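**Ticket: shape-sorting board, pieces sticking and one standing proud**
Opened March 19, 2026 by Lahcen Belhaj
Status: open (mostly fixed, see the end)

Okay, so I'm putting this in a ticket because I've explained it three times in the hallway and I keep leaving bits out. It's the red foam board, the one with the shaped holes and the upright blocks, from the Corkden set. Some of the blocks go in and come out like a dream. Others grab, and one of the blue ones won't sit down flat no matter how nicely you ask it.

What I checked first was the dumb stuff. Was I putting the right block in the right hole? (Yes, after one embarrassing try with the blue one turned backward.) Was there crud in the holes? A little! I picked some red crumbs out with a toothpick and tapped the board upside down over the trash can. That helped the round hole a lot, and the cylinder now drops in with a soft little thunk that I enjoy more than I should.

Next I tried the blocks one at a time with the board lying on a table, and then again with it back in its usual spot. Same result both times, so I don't think the floor underneath has anything to do with it. I also swapped in the older board from Caddale, the one that's gone soft at the corners. Everything fits in that one, but it fits too well, if you know what I mean — the blocks lean, and you can wiggle them with one finger.

Then I measured. My ruler is from 2003 and the first bit of it is chewed, so I borrowed the good calipers. The hole for the cylinder came out at 32 mm and the cylinder slides in fine. The slot for the blue block that sticks is 45 mm long, and the block is a hair longer than that, which explains the grabbing pretty nicely. Foam has some give, but it only gives so much, and each time you force it you scrape a few more crumbs off the sides, and then the crumbs pack down in the bottom and hold the block up. So I think it's one problem wearing two hats. 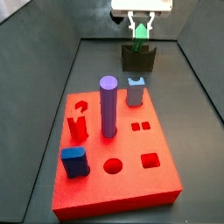

Purple cylinder standing in the red board, in this one and the next.
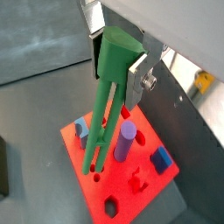 Can I just sand the block down a little so it fits?

Trim the slot instead, because you can replace a foam board cheaply and the blocks have to fit every board we own. Use a fresh blade, take a sliver off one short end, and test the fit before you cut any more.

Right, so that's what I did this afternoon. I used a snap-off knife with a brand new tip (an old blade tears foam, please don't), and I held it straight up and down and shaved the short end. First pass, no change. Second pass, the block went in with a firm push. Third pass, it went in by its own weight plus a nudge, and I stopped there because I know myself and I would have kept going.

Then I vacuumed out all the holes with the skinny nozzle and did every block again, in and out, a bunch of times. The cylinder is good. The trimmed slot is good. The red block with the V cut still drags a bit on the way out, and I haven't figured out why. It measures fine! I wonder if the hole is cut at a slight slant, but I couldn't get the calipers deep enough to tell.

Still to do:

- Check the walls of the red block's hole with something thin and straight
- Write "trimmed" and the date on the underside of the board in marker
- Ask Clalto what a spare board costs — the last price list I have is from May and it only shows packs of 500 blocks, which, no thank you
- Throw out the Caddale board, or at least put it on a different shelf so it stops getting mixed in

If you use the board before I close this, please pull the blocks straight up and don't rock them side to side. And if you find crumbs in a hole, toothpicks are in the top drawer.

Leaving this open until the red one is sorted.

Lahcen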